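How to make a clear noodle broth that will see you through the week

Posted 10/3/23

I have been making this broth for more winters than I care to add up, and I still think it is the kindest thing you can do for yourself when the evenings draw in. It began as a way of using up chicken bones after a Sunday roast, and over time it has turned into a habit. I buy my bones now from Kodden, the butcher at the bottom of our hill, who sells them by the bag for next to nothing if you ask nicely (and even if you don't, to be fair).

You will need a big pot with a lid, a sieve, and an afternoon when you are pottering about at home anyway. For the broth itself, gather up about 2,000 g of chicken bones, two onions, a carrot, a thumb of ginger, a few peppercorns and enough cold water to cover everything by a couple of fingers. For each bowl you'll want 50 g of dried rice noodles or glass noodles, whichever you have in the cupboard.

Start with the bones. Put them in the pot, cover with cold water, bring it up to the boil and let it bubble for 5 minutes. It will look dreadful, all grey froth, and that is just what you want to get rid of. Tip the lot into the sink, rinse the bones under the tap and give the pot a proper wash before they go back in. I skipped this step for years out of pure laziness and my broth was always cloudy.

Now add fresh cold water, the onions cut in half with their skins on (they give a lovely golden colour), the carrot, the ginger and the peppercorns. Bring it up very slowly. Once you see small bubbles breaking at the edges, turn the heat right down, set the lid on so that it leaves a little gap, and go and do something else for three hours. Don't stir it, however much you'd like to!

The noodles can wait until you are nearly ready to eat. Put them in a roomy bowl, pour over hot water from the kettle and leave them until they bend easily but still have a bit of bite, then drain them well. Thin glass noodles are quick, so stay close by and keep tasting.
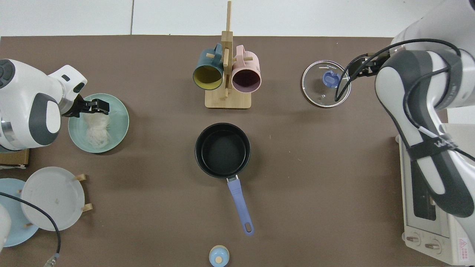 Can I soak the noodles the night before?
Better to do them on the day. Left overnight they go soft and stick together in one lump, and they tend to fall apart once the broth goes on. If you really must get ahead, soak them an hour early, drain them and toss them with a few drops of oil.

When the three hours are up, lift out the big pieces with tongs and pour the rest gently through the sieve. I line mine with a clean cotton cloth from Ahonen, which came in a pack of tea towels and has been boiled so often it is nearly see-through. Let the broth drip through in its own time. Pressing on the vegetables will cloud it again after all your patience.

Salt comes last. Taste a spoonful, add a pinch, stir, and taste again. When I've lifted the lid for that final look I like to leave it off for ten minutes or so, with the heat very low, and let a little of the steam go. It brings the flavour together beautifully.
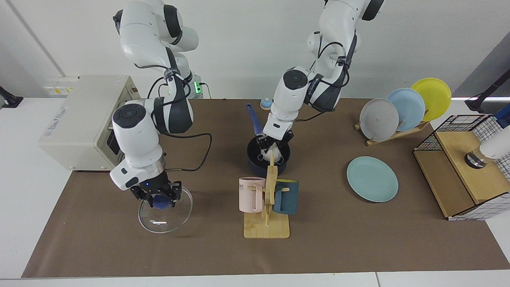 Raili Laitinen wrote in to say that she puts a strip of dried seaweed in for the last half hour and hardly needs any salt at all afterwards. I tried it in January and she is quite right, though do take the seaweed out before it goes slimy.

To serve, pile the noodles into warm bowls, ladle the broth over and add whatever you fancy: spring onions, a soft egg, shredded chicken, a good squeeze of lime. The broth keeps for three days in the fridge, and it freezes very well in small tubs. Write the date on the lid, or you will end up defrosting gravy.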